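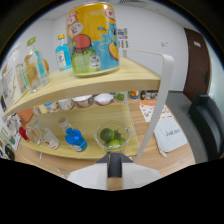
The Tindale community kitchen has had a lovely, busy spring, and I'm so pleased to tell you that your grant has carried 17 families through the full cooking course. Fiifi Amegashie taught the evening group and Ayuba Amoah took the mornings – both have agreed to stay on! We spent $900 on ingredients, a little under plan, and fresh fruit has been the biggest hit by far (a glass bowl of limes on a lower shelf, with a big tin can up above, is a pretty fair picture of how we cook, half fresh and half from the pantry).

The one delay is the second stove, which Bresness now promises for December. Until it comes we're keeping classes small, and there are 26 people on the waiting list. Mawuli Akolgo will send the receipts separately.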